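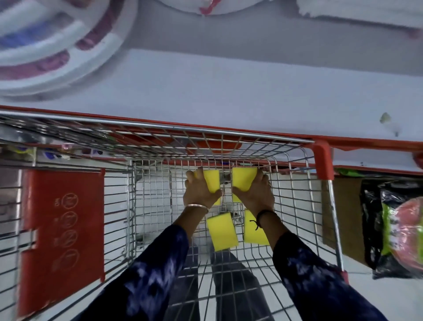
Latthorpe Archive of Atomic Science
Minutes of the Oral History Group, August

Present: Heather Aitken (chair), Dougal Gillies, Deirdre Kavanagh, Darlene Sutherland (minutes)
Apologies: Catriona Yule

1. Minutes of the previous meeting
Accepted with one correction. In item 4 the word "reactor" should be "accelerator".

2. Abdelaziz papers
Dougal informed the group that the listing is finished. It has 3,723 entries, and 11 boxes are still waiting for new folders. The letters about isotope separation are the most requested part. Deirdre asked if the laboratory notebooks can be scanned first. Agreed.

3. Interviews
Two recordings with former staff of the Nellach station were received. The sound on the second tape is weak after the first half hour. Darlene will make the transcript and mark the places which she can not hear well. The speaker must read it before it goes to the catalog.

4. Catalog software
The group discussed the Undireo test. Heather finds the search good, but the dates of letters are shown in the wrong order. Dougal will write to the supplier. Decision is moved to the next meeting, when Catriona can be present.

5. Other business
Deirdre needs the key of the map room.

The meeting closed at 4 p.m.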